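Skekus Flyers: Pre-Race Quad Inspection, with Comments
Revised 19th November

1. Props
Run a fingernail along every edge. A nick means the bin. "It flew fine in June" is a eulogy.

2. Motor screws
All 4 per motor, snug. Screws too long will chew the windings, and you will smell it before you see it.
Comment: two of the Irkik frames failed here, both owned by people who had ticked the box.

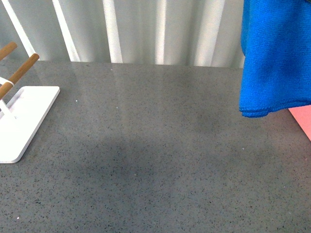

Glenys Whiteley wants it added that threadlock goes on the screw and stays out of the bell, and that she is tired of lending people her spare motors.

3. Bells and bearings
Spin each one by hand. Gritty means a rinse or a new bearing. Wipe the magnets clean; Lostberg field is mostly iron filings with some grass on top.

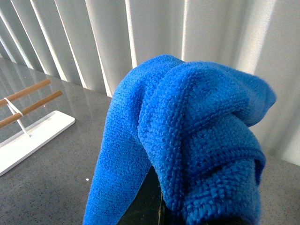
4. Battery
No puffing, no torn wrap, strap tight. Packs go in the fire bag between heats. Your jacket pocket has not been approved as a fire bag.
Comment: pack 17 is retired. Whoever keeps bringing it back, please stop.

5. Failsafe
Props off, arm, switch the radio off. Motors must stop. If they don't, you have learned something cheaply.

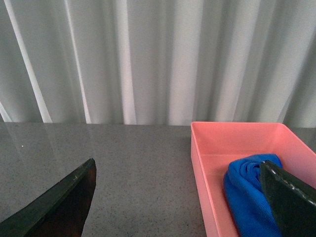 Curtain and tabletop.

6. All-up weight
Limit for the Mohmand class is 310 grams with battery. The scale does not accept arguments about camera mounts.
Comment: one entry came in over, lost its stickers, and was still over.

7. Video channel
Set it before you power up at the line. Plugging in on somebody else's channel mid-heat gets you a job at the far gate. 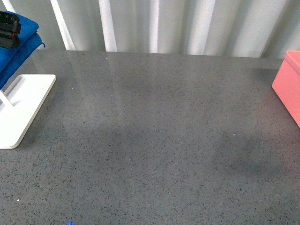 Gray speckled countertop, curtain behind.

8. Sign-off
Initials of pilot and one other person. Your other hand is not another person. Gate code for the field is 2622.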